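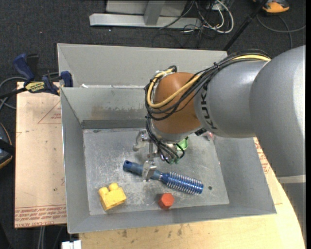 Where we are, February 2023

Hi Titilayo,

Sorry this is landing in your inbox a bit later than I promised! You asked for a plain account of what the Mosanham money has done so far, so I'll skip the theory and tell you what's on the bench.

The big one first: the arm is up and moving. It's the KUKA, and it reaches over the bin from the right so we still have the left side of the table to get our hands in. Hervé Guérin did most of the cabling with me over a long string of evenings. The black bundle runs over the top of the arm and around the orange-brown wrist, then thinner cables drop down to the gripper. I'd like more slack at the wrist — that's on next month's list.

The bin

We stopped buying plastic tubs and went to sheet metal with sloping walls, so things slide back toward the middle. It's scratched up already and I don't care one bit. The shiny floor does bother the vision software (Hervé calls it the mirror), so we may try a dull paint. A bar clamp holds it at the left, where it meets the tan board.

What we're picking

A small mix for now: a yellow toy block, a red-orange hexagonal one, and a long blue piece with silver coils on it that looks like a shock absorber. The blue one is my favorite and the worst of the bunch. The fingers like to land on the smooth part of the shaft and it rolls. We've logged 300 tries since September, and the blocks are doing far better than the blue piece.

Money

Of the $3000, most went to the gripper and the Drurer power supply. What's left covers spare fingers and cable ties, plus a proper cover for the controller.

Next up

Four new objects, softer fingertips, and getting Zakosis (our picking program) to try again by itself after a miss. Right now I restart it by hand, which gets old fast! Come by the shop whenever you like and I'll run it for you.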